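Springback in Press Brake Bending of Galvanised Steel Channel

Student project report, second year, Manufacturing Processes module

Summary

The project measured springback in U-shaped channel bent from galvanised mild steel strip and compared the results with the allowance used on the shop floor at Bekico, a small profile bender in Fisville. Strip of two thicknesses was bent on a press brake to a nominal 90 degrees, and the angle was measured after unloading. The single allowance in use at the firm was found to suit the thicker strip and to be too small for the thinner one. A simple table of corrections is proposed. The effect of grain direction was smaller than expected and could not be separated from the scatter in the measurements.

1. Background

When sheet metal is bent, the outer fibres are stretched and the inner fibres are compressed. Part of this strain is elastic and is recovered when the punch is withdrawn. The angle therefore opens slightly. In air bending, where the sheet touches only the punch nose and the two shoulders of the die, the operator corrects for this by pushing the punch deeper than the drawn angle requires.

The size of the correction depends on the yield strength of the material, its elastic modulus, the sheet thickness and the inside bend radius. The ratio of radius to thickness is the usual starting point. A larger ratio means that more of the section stays elastic, and springback rises.

Bekico supplies channel and angle sections to shelving and ventilation firms. Most orders are short runs, and the first piece of each run is used to set the depth. If it is out of tolerance it is bent again or scrapped. The firm wanted to know whether a better starting value would reduce the number of set-up pieces.

2. Aims

The aims were to measure springback for the two strip thicknesses most often ordered, to check whether bending along or across the rolling direction made a difference, and to give the operators starting values that could be used without calculation.

Coating damage was left out of the work. It is a separate problem and would need microscopy that was not available to us.

3. Material and equipment

All strip came from one supplier, Jirkorano, and each thickness was cut from a single coil so that variation between coils would not enter the results. The thinner strip was nominally 1.0 mm and the thicker strip nominally 2.0 mm. Thickness was checked with a micrometer at both ends of every blank. Blanks that differed from nominal by more than the supplier's stated tolerance were put aside.

The press brake was a hydraulic Kawaguchi machine with a manual back gauge and a numerical display of ram position. The same punch was used throughout, with a nose radius of 2 mm. Die opening was kept at eight times the sheet thickness, so the die was changed once, between the two groups.

Angles were read with a digital protractor. It was zeroed on a granite plate at the start of each session and again after every tenth reading.

4. Method

A total of 28 blanks was bent, 14 of each thickness. In each group half were bent with the bend line along the rolling direction and half with it across. The order of bending was drawn by lot, because the oil in the hydraulic circuit warms up during the morning and the ram position drifts a little until it settles.

The procedure for each blank was as follows.

4.1 The blank was deburred on both long edges, wiped and marked with its number and rolling direction.

4.2 The blank was set against the back gauge and the ram was brought down to the programmed depth. It was held there for 3 seconds while the loaded angle was read from a template with the protractor resting against the flange.

4.3 The ram was raised and the blank was turned for the second bend. The loaded angle was read in the same way.

4.4 The finished channel was removed and left for ten minutes. Both corners were then measured at three points along the length, at the middle and 50 mm from each end, and the mean was recorded. 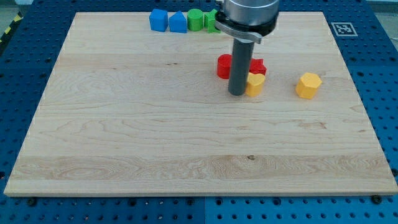 4.5 Springback was calculated as the unloaded angle minus the loaded angle, and entered on the record sheet with the ram depth.

5. Results

For the 2.0 mm strip the mean springback was 1.4 degrees. The allowance used by the operators is 1.5 degrees for all galvanised strip, so the two agree well. For the 1.0 mm strip the mean was 2.6 degrees, and no reading fell below 2.1 degrees. Channels set up with the existing allowance would open past the drawn angle and would normally need a second hit.

Readings at the ends of the channels were slightly higher than those in the middle. We put this down to deflection of the beam, although the blanks were short and always placed at the centre of the bed.

Bends made across the rolling direction had a mean springback 0.2 degrees lower than bends made along it. The spread within each group was larger than this figure, and no correction for direction is suggested.

6. Discussion

The trend with thickness is what the theory predicts. The punch radius was fixed, so the ratio of radius to thickness was twice as high for the thin strip. The calculated values were lower than the measured ones in both groups. The yield strength used in the calculation was the minimum given in the material standard, and the real strip was very likely stronger. A tensile test on offcuts from each coil would settle this.

The weakest part of the method was the loaded angle. Access with the protractor was poor on the second bend, and two of us reading the same flange could differ by 0.3 degrees.

The firm made 3,828 channels from galvanised strip in the year before the project, most of them in 1.0 mm. Set-up scrap was not recorded separately, so the saving could not be calculated.

7. Recommended starting values

Galvanised strip, 2.0 mm: keep the allowance at 1.5 degrees.
Galvanised strip, 1.0 mm: raise the allowance to 2.5 degrees.

Both values apply to a 2 mm punch radius and a die opening of eight times the thickness. They should be checked again if the strip supplier changes.

8. Further work

Strip of 1.5 mm should be tested next, with blanks from at least two coils. Set-up pieces should be logged by thickness from November onwards so that the effect of the new values can be seen.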